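Search reviews Enter keyword Go

Undley Felt Coasters, Gray: Review

Reviewed by Deisy Sánchez
Last updated: March
Print this page | E-mail this page

I bought the Undley coasters to protect a white table that marks easily. The top has a matte finish, and a cold drink left on it overnight in summer will leave a ring that takes real scrubbing. My old cork coasters had started to crumble at the edges and left bits everywhere.

The Undley is a plain round coaster in speckled gray. It comes in a paper sleeve with no instructions. Mine had a faint smell when I opened them, which went away after two days on a shelf. A few loose fibers came off the edges the first week and then stopped.

Size is the main reason I kept them. The old ones were barely wider than a mug, so anybody who put a drink down without looking missed. These leave a margin all the way around most of what we use, including the plastic cups the kids carry around the house.
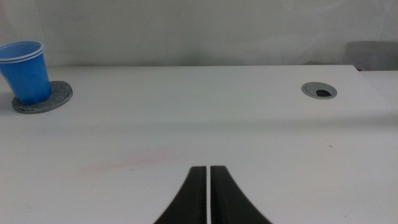

Blue plastic cup on the gray Undley coaster, white table.

Water from a cold glass soaks in and stays there. I left iced tea out for an afternoon and the table underneath was dry when I picked everything up. The coaster was damp until the next morning, so I would not stack them right after use. Cork dries faster.

They do not stick to the bottom of a glass, which the Brusar silicone ones I tried last year did constantly. They can slide a little on a smooth top if you push a light cup sideways. A heavy mug stays where you put it.

Coffee is the weak point. Cold water and dish soap took out a fresh spill, but one that sat through dinner left a brown patch. The speckle hides part of it. Segundo Tamayo wrote in to say he machine washes his on cold and they curl, and that a night under some books flattens them again. I have only washed mine by hand.

Good: wide, quiet, absorbs well
Bad: slow to dry, holds coffee stains

Rating: 9 out of 10

Print | E-mail to a friend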